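Slide 1: Vans and how we kill them

Wait for the door to stop banging. Say hello. Miltinthorpe depot sends its love and its invoices.

I run 26 vans for Fosis. I don't drive any of them, so I have strong views on how it should be done.

Slide 2: The gearbox

We lost a gearbox on the Farov run last September. The van was serviced on time, every time. Read out the driver's note in full: "Went a bit crunchy." Pause here. If they laugh, move on. If they don't, move on faster.

Bill was £2072. Leave the number up while I drink some water.

Slide 3: Loading

Ask who knows the payload of their own van. Wait for hands. Ask who has looked at the plate this year, and watch the hands go down.

Achilleas Chrysikopoulos weighed one of ours at the gate on a Wednesday and found it 496 kilos over. The driver said it felt fine going downhill. 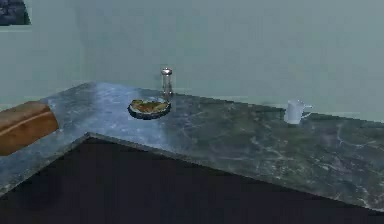

Slide 4: Tyres

Pressures go up with the load. The sticker inside the door has both figures, and most of our lot only ever use the lower one. Fragkou fitted us a gauge at each site. Two have since gone home with somebody.

Skip the tread slide if we're past 50 minutes.

Slide 5: Questions

Someone will ask about electric vans. Say we're looking at it. Someone will ask when. Point at the person with the clipboard and thank everyone for coming.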